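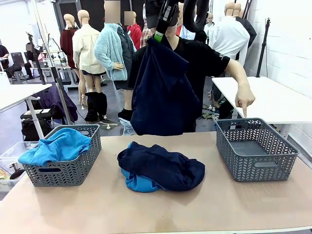

I own 70 garments, if you count a sock pair as one garment, and I had to, to keep my dignity. I know the figure because in July I finally tipped everything out on the bedroom floor after eleven years of believing I had nothing to wear. Most of it was navy. I had suspected this. My sister once asked whether I'd joined something.

What started it was a closet rail. The rail was from Stusby, model name Arer, and it came out of the wall at 6 in the morning with a noise like a small piano. I lay there for a while deciding whether this was a thing I had to get up for. Then I got up, because the cat was under the bed and the bed was under the shirts.

So, laundry. I want to talk about laundry, and in particular about the pile in the middle.

I have always run a two-basket household. One basket for what needs washing, one for what has been washed. On paper this is airtight. A garment leaves the first basket, visits the machine, and arrives in the second, where it waits in good order to be put away. What happens in my apartment is that one basket has a towel in it, the other has nothing, and everything else I own is on the table. It's a clean pile, mostly. There is a fleece in there that I've worn for an hour, and I couldn't tell you whether an hour makes it dirty. It has been in the pile since March.

The one-hour fleece is the entire problem, if you ask me. Nothing I've read about tidying has a place for it. It's too clean to wash and too worn to go back in among the innocent clothes. My mother hung these things on the bedroom door. My father wore them until the question settled itself. I put them on the table, on top of something lighter that was already folded, and by evening the folded thing is no longer folded.

For a while I blamed the baskets. I had two big wicker ones that shed, and had put small holes in the elbows of everything I liked. I replaced them with a gray plastic pair in a zigzag sort of weave, with a slot in the side for your hand. They match, which I thought would make me a better person. They don't snag, at least, and you can wipe them out, and the air gets in at the sides so a damp towel doesn't turn into a science project by the weekend. I'd buy them again. I paid too much for them and I'd buy them again.

The matching, though, was a mistake. When both baskets look exactly alike, the only thing that tells you which is dirty and which is clean is left and right, and I live with a man who considers left and right to be a matter of opinion. Ismael Meireles is a wonderful cook and a patient driver and he has washed the same blue towel four times running without its touching a human body. I'd take it out clean and set the basket down. He'd see a towel in a basket and do the decent thing. I found this out because I thanked him for it, and then we both stood there and worked backward.

We tried a label. The label said CLEAN and fell off into the dirty basket, where it was washed.

We tried an app after that, which I'm not proud of. It's called Fliltside and it sends you a message when it thinks your laundry is ready to be folded. I don't know what it bases this on. It messaged me at the dentist. It messaged me twice at a funeral. By the time I took it off my phone it had sent me 84 reminders, and I had folded, at a generous estimate, on two of those occasions, one of them being a complete coincidence.

What has helped is embarrassingly plain. The baskets now live at opposite ends of the table, the pile goes in between, and I'm not allowed to sit down and eat until the middle is bare. You pick up one thing. You hold it by whatever edge you happened to grab, and you let it drop open so you can see what it is, and this matters more than I'd have guessed, since half my trouble was carrying things around in a wad without knowing if I had a sweater or a pair of pajama pants. Then it goes left or it goes right. Ismael stands on the far side and points at the basket he thinks it belongs in. He's wrong a fair amount but he does it with great authority, and it moves things along.

The one-hour fleece goes right. We voted. If it can stand up to being smelled by two adults, it's clean, and if the two adults disagree, it goes left and whoever objected has to start the machine.

Towels go in with the dirty, always, no appeals. I don't care how dry they look. I realize this means that towel is going to be washed a fifth time.

I haven't got anywhere with the putting away. The right-hand basket fills up, somebody admires it, and then we dress out of it for a week like people on a long train trip. The Stusby rail is back up, with longer screws and a bracket from Macedo on the corner, who sold me the bracket and then told me what he thought of my wall. It has nine empty hangers on it. I iron nothing. I've read that folding a fleece is bad for it and also that hanging a fleece is bad for it, so mine are rolled up at the bottom of the closet where neither side can get at them.

I did give away some of the navy. Three sweaters and a jacket I'd been keeping for a thinner neck. I took them down to the donation place and the woman held up the jacket and said, oh, this is nice, it's a good dark blue, and I very nearly took it back.

A reader wrote after my last post (the one about the spice drawer, 1,124 words on the spice drawer, I'm sorry) to ask whether I'd consider a third basket, for the in-between things. I have considered it. I've thought about it in the shower and in traffic. I know exactly what would happen to a third basket in this house, and I know where I'd put it, and I know what would be lying on top of it by dinner.

Anyway, the machine's just finished, and Ismael says it's the towel.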